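November, late, kitchen

Rodel asked me at dinner whether the robots are going to do his laundry before he dies. He is 41 and eats well, so I said maybe. Then I thought about the two arms on the white table at Drelstead and took it back to "towels, possibly."

I was over there until after six. Shoaib has been at it since summer and has the look of a man raising twins. The job is one a bored teenager could learn before lunch: motors in one tray, round red boards in another, wires in two more, put the right things together in the steel tray in the middle. My grandmother did piecework like it with the radio on and a baby on her hip. The arms have no baby and no radio, and they still find the wires upsetting. I don't blame them. I can't get the Christmas lights out of the box.

Kwaku keeps a tally on the whiteboard. It stood at 2,368 tries when I left, and he would not tell me how many were good ones. "It's a log," he said, "not a report card." I asked how many since yesterday and he said 191, very proud, so I ate one of his crackers and let it go.

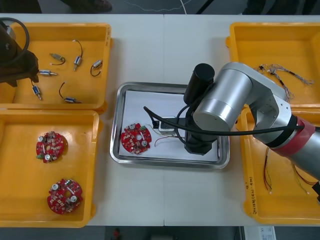 Red board on the paper, gripper next door, wires everywhere.

What gets me is how calm I was watching it. I've stood at our sink furious at Rodel for taking 3 minutes over one pan, and there I was, perfectly happy to give a machine half the afternoon over a connector. Rowena says that's because the machine doesn't sigh at me. Fair.

She also wants to know why anybody starts with motors and not with socks. I told her motors hold their shape. A sock is a harness with no plug on the end.

Washed up by hand, 2 glasses still in the rack from the morning. Forgot to call Bienvenido about the gutter. Tomorrow.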